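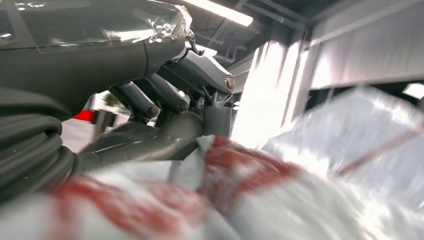
Henrike Lodewig
Referentin für Verpackung und Kreislaufwirtschaft, Geschäftsstelle Amberg

Besuch im Packbetrieb Mayrhofer, Amberg

Im April war die Geschäftsstelle mit 22 Teilnehmenden aus den Mitgliedsbetrieben zu Gast im Packbetrieb Mayrhofer. Gegenstand des Besuchs war der Umgang mit großen Kunststoffbeuteln im Versand und in der Rücknahme. Der Rundgang begann um 9 Uhr im Wareneingang und führte von dort über die Packplätze in das Beutellager.

Mayrhofer verpackt Heimtextilien für den Onlinehandel, vorwiegend Kissen, Bettdecken und Auflagen. Für sperrige, leichte Ware wird der Beutel dem Karton vorgezogen, weil er sich der Form des Inhalts anpasst und im Lieferfahrzeug weniger Raum beansprucht. Der Betrieb führt zwei Qualitäten: eine dünnere für den innerbetrieblichen Transport und eine festere für den Versand. Beide werden auf Rollen zu 200 Stück angeliefert.

An den Packplätzen wurde der Ablauf in der Reihenfolge gezeigt, in der er auch neuen Beschäftigten vermittelt wird. Der Beutel wird geöffnet, am Boden ausgestrichen und über die Ware gezogen. Anschließend wird die Luft von unten nach oben herausgedrückt und der Rand doppelt umgeschlagen. Besondere Aufmerksamkeit gilt dem Etikett. Weiße, glänzende Folie, die zerknittert ist, wirft Licht in viele Richtungen zurück, und ein Strichcode, der über eine Falte geklebt wurde, lässt sich häufig nicht beim ersten Versuch lesen. Im Betrieb gilt daher die Regel, vor dem Aufkleben eine handbreite Fläche glatt zu streichen.

Im zweiten Teil wurde die Rücknahme vorgestellt. Beutel aus Retouren werden auf Risse und Klebereste geprüft und nach Möglichkeit innerbetrieblich weiterverwendet. Was nicht mehr verwendbar ist, wird nach Farbe getrennt gesammelt. Weiße und transparente Folien kommen nicht in denselben Behälter, da der Verwerter Cundalano sie getrennt abnimmt. Papieretiketten werden vorher großflächig ausgeschnitten. Auf Nachfrage wurde erläutert, dass dieser Schritt derzeit den größten Zeitaufwand verursacht. Ein Versuch mit wieder ablösbaren Etiketten am Standort Savport läuft noch; Ergebnisse lagen zum Zeitpunkt des Besuchs nicht vor.

In der Aussprache wurde mehrfach die Lagerung angesprochen. Mayrhofer bewahrt die Rollen liegend und bei 20 Grad auf. Mehrere Teilnehmende berichteten aus ihren Häusern, dass stehend gelagerte Rollen an den Kanten leiden und die Beutel sich dann schlechter abtrennen lassen. Offen blieb die Frage, ob die festere Qualität auch für Ware mit Reißverschlüssen ausreicht. Der Betrieb setzt in diesen Fällen eine Zwischenlage aus Papier ein.

Die Geschäftsstelle dankt dem Betrieb für die Führung. Das Merkblatt zur Folientrennung kann von Mitgliedsbetrieben in Amberg angefordert werden.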